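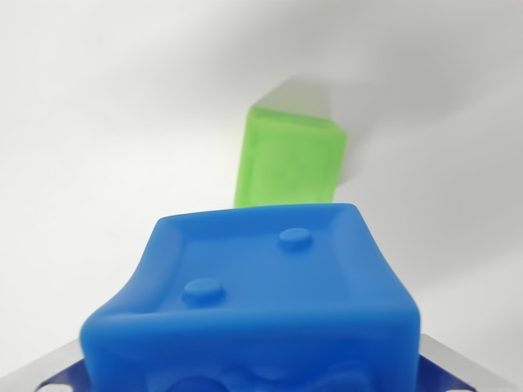
Figure 2. Blue toy block with a raised rim and two round studs on its top face.

Journals > Domestic Life > Current Issue > Article

Search this journal Advanced search Go

4.3 Objects that stay after the children leave

The Omamthorpe survey asked 141 households to list everything kept in the room they called "spare." We had expected beds. Beds did appear, often under something else, but the largest single class of object was toys with no current user. Of the 3,341 items listed, more were toys than books, tools and bedding put together, and the median age of the youngest child in these homes was old enough to vote.

Siriwan and Lyons have argued that parents keep toys for grandchildren. Our respondents said so too, at first. When asked which toys were meant for these future persons, most could not name any, and one couple in Urkley discovered during the interview that each had been blaming the other for a crate of blocks neither wanted. The crate was still there at our second visit. It had been moved closer to the door, which both of them described as progress.

Blocks do unusually well in these rooms. They don't break, they don't need batteries, and they carry no fashion that would date them badly. A doll with one arm forces a decision. A cube asks for nothing and can be left on any flat surface for years. 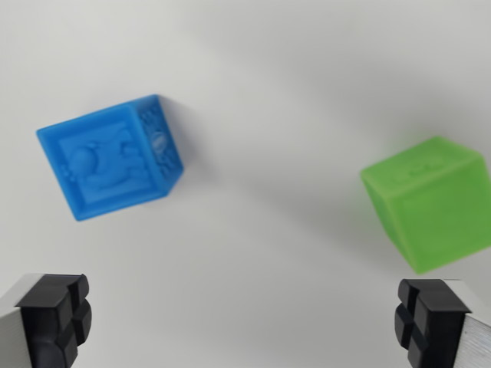
We call this low-demand keeping, after Pangaribuan's work on kitchen drawers, and we separate it from sentimental keeping, where the owner can tell a story about the thing. The test is simple. The interviewer picks up an item and waits. If a story arrives within a minute, the item is coded as sentimental. If the owner says "oh, that," it is coded as low-demand. Agreement between coders was high, though Cabanatuan held out for a third category covering items whose owners said "oh, that" and then cried. He was outvoted, and the matter is taken up in Appendix C.

Neither form of keeping responded much to space. Households in the Klinhom apartments, where the spare room is often a large closet with ambitions, kept nearly as many toys as those in detached homes. Nor did a yard sale help. Respondents who had held one in the past year reported selling furniture, and then using the cleared floor for boxes from the attic.

Income had a small effect in the direction we did not predict, and we have no good account of it – Somboon suspects the wording of item 9, which asked about "storage" and was read by several people as an accusation.

We use cookies to remember your reading preferences. Accept | Manage settings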